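3.2 What happens to a soft cap on a table

I came to caps late in this study. The first rounds were all shirts and towels, which have corners, and corners make life easy when you're writing folding rules. Caps don't play along. In the Momberg sorting sessions we had 24 of them in the mix, and I kept moving them to the end of the pile.
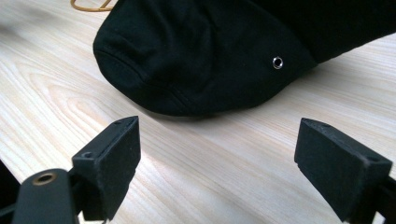
Figure 3. Black fabric cap with a metal eyelet, on a wooden tabletop.

Why not just fold a soft cap flat like a shirt? Because the curved panels never lie flush, and pressing them down only moves the wrinkles somewhere else.

So we went with the Delow method – push one side of the crown into the other, then nest the caps in a row. I liked it right away! Our sorters took 60 seconds per cap at first (slow, I know), mostly spent deciding which part was the front. Seams helped them more than I expected, and a few people told me they felt for the eyelets too. Stiff caps are a different story, and I've left those for Section 4.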